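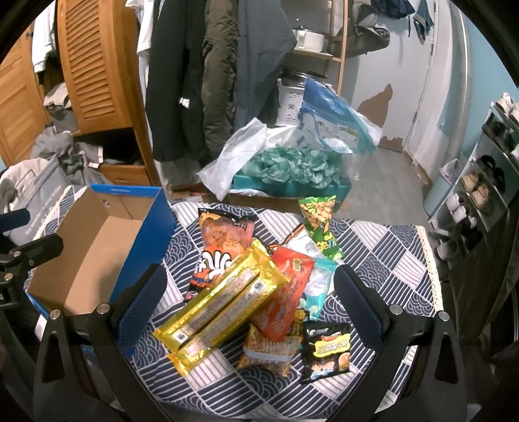 Sorting packaged snacks at a home table, seen from the tool's own camera.

Review: Vollitz hand-held gripper, two-piece set
By Agustina Retamal

I record household tasks for a small learning project that Szymon Ostrowski runs at Krajewska. The work is simple to explain. You do a chore with a gripper in your hand, the camera on it records what the fingers are doing, and the recordings become examples for a policy to learn from. In March we switched to the Vollitz set, and I now have 2263 usable recordings made with it.

The fingers are the best part. They're black, with textured navy pads, and the pads hold slick snack wrappers better than the smooth ones on our old Grilluvard. Long packages with crimped ends are easy if you take them across the middle. Flat packets lying under other things are harder. I usually slide one finger beneath and close slowly, and I miss maybe one in five.

The view is wide. On the snack task it takes in the pile, the open blue cardboard box and most of the room behind the table, down to the shoe rack and the coats. Szymon wants that, as he is after real homes with real clutter. If you need a clean background you will have to hang a sheet. A patterned tablecloth made no difference to tracking for me.

Weight is fair for the first hour. After that I feel it in the wrist, and I stop after 112 recordings in a session. The trigger spring is stiffer than it needs to be. I wrote to Vollitz about a softer one and got a polite reply with no date.

Setup takes me 8 minutes, most of it pairing the two grippers so their clocks agree. When pairing fails the software says only "retry." I lost four recordings that way before I learned to check the timestamps first.

The manual is thin. The page on cleaning the pads is useful (damp cloth, no alcohol) and the page on calibration skips a step: close the fingers fully before you press start.

I'd buy it again for tabletop work. For anything heavier than a full lunch box I would look at the Cusmont, which has a longer handle and costs more.

Rating: 4 out of 5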